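**Green foam shape board, pieces getting tight. Sand, trim or leave it?**

*Board: Toys, Puzzles & Repairs*

---

**CarmelaNegri** (posts: 655)

Hi all! I've got one of those chunky green foam shape boards, the kind where the star and the circle and the oval each drop into their own hole, and I'm trying to get it back into decent order before my nephews come for June. They'll be four and two by then, and the older one has Opinions about puzzles.

Most of the pieces are fine. The one driving me up the wall is the arch. It goes in if I press it down with my thumb, but a two-year-old isn't going to manage that, and I don't want the first thing he does with it to be a meltdown. Is this a sandpaper job? A craft knife job? I've got 80 grit in the garage and that's the end of my supplies.

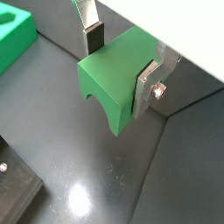
*The troublemaker. My sister calls it the saddle, I say bridge.*

The flat side and the curve look the same finish to me, even if the inside of the curve comes out a touch darker, so I don't think anyone's had a go at it before. I bought the board secondhand in Dredgate with no box and no maker's name.

---

**oldpeg_skallwood** (posts: 1,906)

Definitely a bridge.

Please put the 80 grit down!! It'll chew foam to bits and you'll have green crumbs in the carpet until Christmas. If you have to sand, go very fine, and do the inside of the hole and leave the piece alone. A fuzzy hole doesn't show. A fuzzy piece looks chewed.

---

**ghizlane.shehata**

I'd do the exact opposite of what Peg says, sorry Peg. If you wreck a piece you can cut a new one from a scrap of foam. If you wreck the hole you've wrecked the board. I learned that one with a star. I "just tidied up" one of the points and after that the thing spun around in there like a bottle cap.

Carmela, can you show us the whole board? Arches are the one people try to put in upside down, so it'd help to see which way the notch goes.

---

**CarmelaNegri**

I'm not putting it in upside down! (I did check. Twice.)
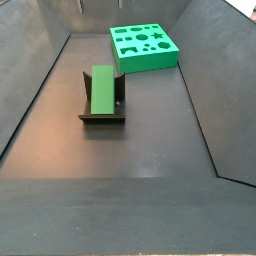 *Whole board in the gray bin. Star's over toward the right, big circle next to it.*

The arch is front left in that one. The bin is what I'm using to keep everything together, by the way. The sloped sides are great, pieces slide back down to the bottom and don't end up under the couch. I do need to give it a wipe though, it's picked up smudges.

---

**oldpeg_skallwood**

OK, that's a nice thick one, thicker than I'd pictured. With that much depth there's a lot of wall for the piece to drag against, so it only takes a tiny bit of swelling for it to feel stuck. Have you washed it recently?

Still a hole sander, Ghizlane. We'll have to agree to differ.

---

**tumbledry65**

Jumping in, I had a board like this for my daughter and a dusting of cornstarch did the trick. Rub it on the sides of the piece, knock off the extra, done. Takes a minute and you can't ruin anything.

Does leave a ghostly look on bright green foam, I'll admit.

---

**ghizlane.shehata**

Cornstarch in a toy that's going to be in a toddler's mouth and then back in the hole... it turns to paste. Ask me how I know. I'd rather have a tight arch.

---

**CarmelaNegri**

Ha, OK, paste is a no from me.

And yes Peg, I did wash it! Dish soap and warm water the night I brought it home, and I left it on the rack until morning. I never thought of that as a reason. So maybe I just wait? I'll leave it out with the holes facing up and all of them empty, and see how it goes. 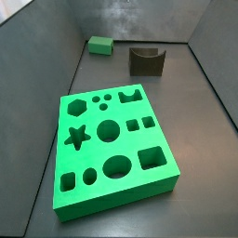
I also had a proper think about which shapes to start the little one on. I'm leaning toward giving him just the big circle and the star the first day, and keeping the three little pegs back completely. They're for the cluster of small round holes, and they're exactly the size of thing I don't want near a two-year-old. The four-year-old can have those at the table with me sitting right there.

---

**ghizlane.shehata**

Yes to holding back the pegs! I'd skip the star too, to be honest. Five points is a lot of turning. Circle and oval first, and he'll feel like a genius.

---

**oldpeg_skallwood**

Nope, mine went for the star before anything else, all three of them. It's the fun one. Let him have the star.

Give the board a good few days somewhere airy, off the radiator. If the arch still sticks after that, then come back and we can argue about sandpaper again.

---

**CarmelaNegri**

Deal. It's on the shelf in the spare room now and the 80 grit has gone back in the garage. I'll post again once I've tried the arch.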